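Board: Manipulation > Cloth and soft stuff > Methods
Last updated 10/6/25

Wrist cam dropout for towel folding, results so far

netum_lab
Quick writeup before I forget the details. Two arm cell, cloth folding, policy trained on 600 demos. Question was whether blanking the wrist images at random during training makes it lean less on one view. Call it Trekby since that's the branch name. Baseline is the same net, same demos, no blanking.

500 eval starts each. Baseline missed the first grasp 28 more times than Trekby. Fold quality after a good grasp looks the same to me. So whatever this does, it does it at the pick.

clutside
28 out of 500 isn't much. How many seeds?

netum_lab
One. I know. Second one is training now, step 2639 last I looked, slow.

clutside
Then I wouldn't call it a result yet. We ran blanking on the overhead view in June and got a nice bump, reran with a new seed, bump gone. Same code. Could easily be the same thing here

griffiths
Disagree a bit. Overhead and wrist aren't the same problem. Wrist view goes bad exactly when you need it, cloth fills up most of the picture and you lose the corner. Makes sense that a policy that has seen blank wrist frames would cope. What does yours see up close?

netum_lab
Wrist cam first, then the fixed cam, same session. Lavender cloth on the streaky black top.

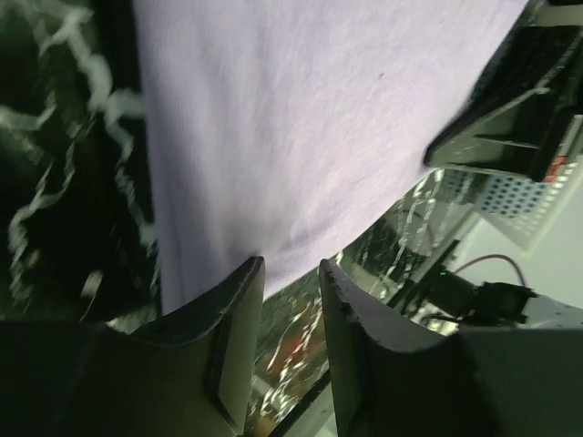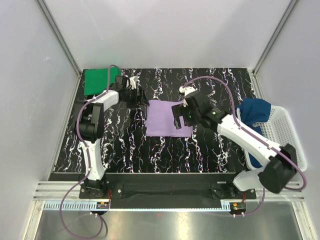 Re: griffiths

Yes, that's my guess too. In the wrist view you get a lower corner down by the fingertips and the rest is mostly plain fabric with nothing to lock onto. Background smears when the arm moves. The fixed cam has the whole cloth, flat, but the grippers hang over it and I figure depth is poor from there. Each one covers for the other, sort of.

clutside
Ok but that's a story about why it should work. I'd still want the boring control: blank the fixed cam at the same rate, leave wrist alone. If you get the same gain its just regularization and the wrist part is a red herring.

griffiths
Fair, that control is worth doing. Would also split the misses by cloth color. Pale cloth on a dark top is the easy case. You've got a dark blue one in the basket, try that, I'd bet the gap gets bigger.

netum_lab
Will do the fixed cam control after seed two. Not sure about the blue one, there's hardly any of it in the demos so a miss there could mean anyting. Maybe the green.

clutside
Green works. Please keep the starting poses identical between runs this time, and post the misses as a list, not just the difference. Can't tell anything from a difference.

netum_lab
ok. list coming with the seed two numbers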